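Polished stone as a work desk, yes or no?
Board: Home and Kitchen > Surfaces

mitsuko_k
Hello all. In October we moved to a flat where the kitchen has a big polished stone top, and I am using it as my desk in the mornings. The seller's paper calls it marble, from a yard named Hamada. I paid 200 for a new sealing. My sister says that I will scratch both the stone and the computer. Is she right? 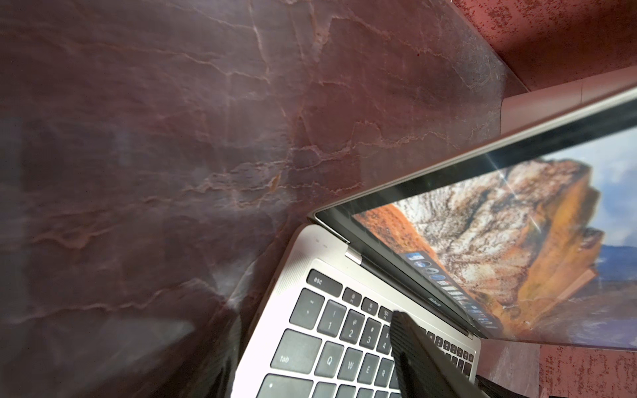

My typing place is at the end of the slab, and I like it very much there. The color is dark maroon with pale pink veins, and it is so glossy that the lights are swimming in it when I look up from the keys. After two hours my eyes are tired. Do other people have this problem, or only me?

ratier_fan
Not only you. I had a black top and I bought a felt desk mat. Problem finished. The scratching is the smaller question, a laptop with rubber feet does nothing to a stone.

Maruyama_Kaz
I don't agree with the felt. Felt keeps moisture, and if it is really marble you can get a dull square under it. I repaired stone tops for many years and I have seen this. Use cork, and lift it every evening.

ratier_fan
Four years with felt and no dull square. But mine was granite, so maybe we are both right.

nomvula_m
Are we sure it is marble? With this kind of red I would first think of quartzite. It matters, because lemon juice will mark marble and most quartzite doesn't care. Try one drop in a hidden corner, wait ten minutes, wipe it.

mitsuko_k
Thank you, I will try on Monday when my husband is not at home to be nervous. I should also say that not all of our stone is the same. There is another piece with gray and brown and some orange like rust in the veins, next to the pink wall.
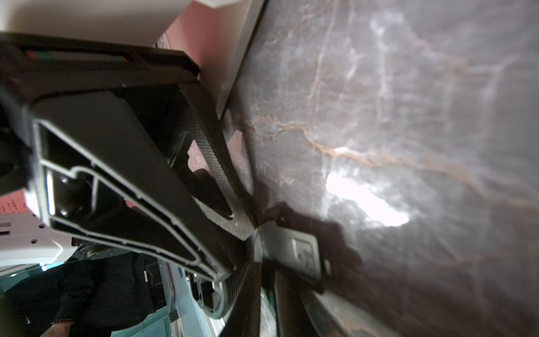
I am less afraid for that one, as it doesn't get any typing, only small things which we put down when we come home. Does it need the same sealer? The man from Prudthorpe wanted 2,822 to polish everything again and I said no.

Maruyama_Kaz
Good that you said no. Same sealer is fine if both are natural stone. Keep metal things in a small dish, keys make more scratches than any computer.

nomvula_m
A dish scratches too if the bottom is not glazed! Put a little cloth under.

Maruyama_Kaz
A cloth, again the moisture. Cork.

mitsuko_k
I will buy cork. Which thickness do you use, 2 mm or more?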